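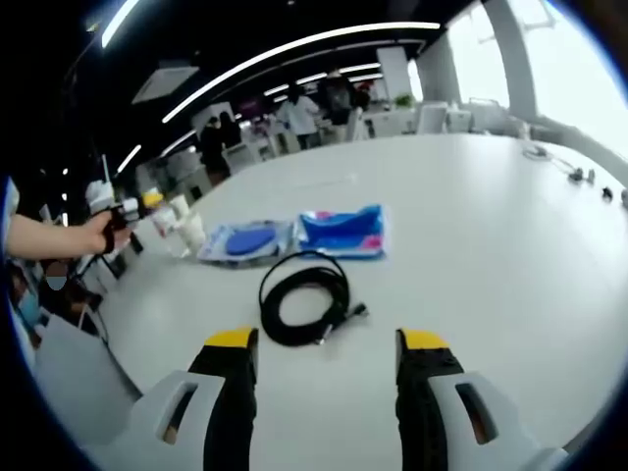
Figure 2. A coiled black cable on a white tabletop, with two flat plastic packages behind it.

June
By Fikri Chin and Hakim Harahap

4. What people do with spare cables

I should admit up front that I'm a keeper. I have a shoebox at home with cords in it that I couldn't match to anything I own, and I moved that shoebox across two apartments without opening it. So when Hakim and I started this study of household leftovers, I figured the cable questions would be the easy part (I could practically answer them myself!). They gave us more trouble than everything else in the survey put together.

We had 291 people fill out the Tuvum questionnaire, and 223 of them told us they keep at least one cable they don't use. We had expected the keepers to talk about money, and a few did, but mostly they talked about the day they might need it. One woman in Wanach wrote half a page about a printer cord she threw away on a Thursday and wanted back by the weekend. I love that answer, and I have no idea how to code it. We ended up putting it under "regret," along with a lot of other stories that were partly about regret and partly about being mad at printers.

The way a cord gets stored seems to matter too. People who wind their cables into a bundle like the one in Figure 2 described them as "put away," while people who drop them in a drawer any old way called the same sort of thing "junk" or "the mess." Hakim thinks the winding comes first and the attitude follows. I lean the other way, and we went back and forth on it for most of the spring. Our questions can't settle it, so I'll just say the two go together in our answers and leave it there.

Labels were rare. A few people in the Nikano group used masking tape, and one man tied colored yarn around each cord, with a key to the colors taped inside the closet door. He had lost track of what green meant. Most people said they go by the shape of the plug and their memory of where the cord came from, and they were pretty confident about it, more than I would be.

Then there's the packaging question, which I wish we had asked better. We wrote "Do you keep the wrapper?" and people took that to mean anything from a cardboard box to a plastic bag to the little twist tie. Some said yes and meant the tie. I've left those answers out of the totals in this section, and the Joseph follow-up uses a longer question with each kind of wrapper listed separately.

We also asked when people last sorted through their cables. "When we moved" was far and away the favorite reply, and a good number of people wrote "never" with an exclamation point. The sorting itself, and who in the house ends up doing it, is covered in Section 5.

Contact: Fikri Chin, Tuvum Household Study | Copyright the authors | Back to top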